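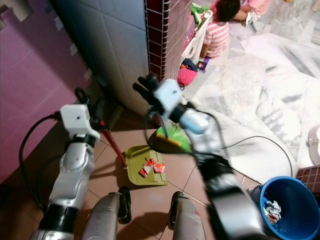 Halus Grip Pads, set of 2

I make these in the back half of a shared workshop, on a bench I split with Kyung-tae Bang, and I sell them because people kept asking for mine. They're slip-on pads for two-finger robot grippers, made for holding the sort of handles you've already got in the house: brooms, dustpans, feather dusters, mop poles, the long plastic spoon you never use for cooking.

If you've built your own arms you'll know the problem. Bare fingers are fine on a block of wood. Give them a round, shiny broom handle and the thing slowly turns in the grip, and before long you're sweeping with the side of the bristles (or the arm is waving a broom head at the skirting board, which mine did for most of a winter). Squeezing harder just makes the motors hot and marks the handle.

So the pads have a shallow V down the middle and a soft face. The V stops the handle wandering and the soft bit stops it spinning. That's really the whole idea! I went through a lot of shapes to get back to one that simple.

What you get

One pair of pads, enough for one gripper
Four small screws and the key to fit them
A strip of spare facing, self-adhesive
A printed card with the fitting steps, in fairly big type

If you're running two arms you'll want two sets. I know that sounds obvious, but I get the email.

Will they fit?

They fit the Travden parallel gripper straight off, and the older Zatmont one if you take off its rubber tips first. For anything else, measure the width of your fingers and write to me before you order. I've drawn up adaptors for a few odd ones and I'm happy to do another if the fingers are flat on the inside. Curved fingers I can't help with, sorry, I tried and they kept popping off.

Fitting them

Power the arm down. Slide each pad on from the tip until it stops, put the screws in loosely, then close the gripper by hand on a handle and tighten up with everything lined up. Do it the other way round and the V's never quite meet. Leave some slack in the cable behind the gripper as well, more than you think, or it'll tug when the wrist rolls over.

You'll need to teach the gripper its closed position again afterwards, as the pads make the fingers thicker. Mine takes around 5 minutes, most of which is me looking for the right menu.

Using them for sweeping

One arm on the dustpan and one on the broom is what I had in mind all along. Get the dustpan flat on the floor before you bring the broom anywhere near it. Start with crumpled paper, it's easy to see and it doesn't roll off under the furniture like dried peas do (don't use dried peas). Tiles are kinder than carpet. If the dustpan has a long handle, grip it a bit lower than you would yourself, and it rocks much less.

Keep the broom strokes slow to begin with. The pads will hold through a fast one, but my elbow joints complained.

Looking after them

Wipe the faces with a damp cloth when they get dusty, as dust is what makes them slip. When a face wears smooth, peel it off and cut a new one from the spare strip. Please don't use the Nambiar spray cleaner on them, the orange one. It left mine sticky for days.

Stock and postage

I print in batches of 144 and do the screws and facing by hand, so there's sometimes a gap between batches. The next one is due in November. Orders go out in a padded envelope, and if a pad turns up cracked just send me a photo and I'll post another.

Page last updated 2023-09-30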